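Flillska Wall Paint Guide
Section 5: Painting a wall up to the ceiling line

January, by Florencia Leiva
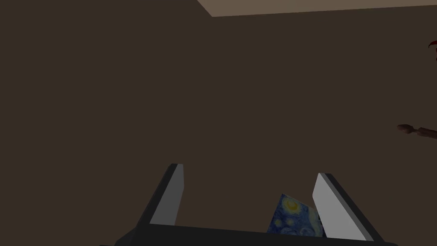 Before you start the second coat, please check that the first coat is fully dry. In a normal room this takes 5 hours. If the room is cold, wait until the next morning.

1. Put the masking tape on the ceiling, close to the corner. Press it with a dry cloth.
2. Stir the Flarkby base for two minutes. Do not shake the can.
3. With the small brush, paint a line 5 cm wide under the tape.
4. Fill the rest of the wall with the roller, from top to bottom, while the line is still wet.
5. Remove the tape slowly, before the paint becomes hard.

Note: Dark colors need two coats, and sometimes three. Keep 14 days before you wash the wall.

Caution: Do not use the paint when the room is warmer than 26 °C. The roller will leave marks and they are difficult to repair.

Caution: Keep a window open during the work and also in the night after.

For the Kinyua primer, see Section 4.

Contact: Flillska Paints, Nemdale | © Flillska. All rights reserved. | Back to top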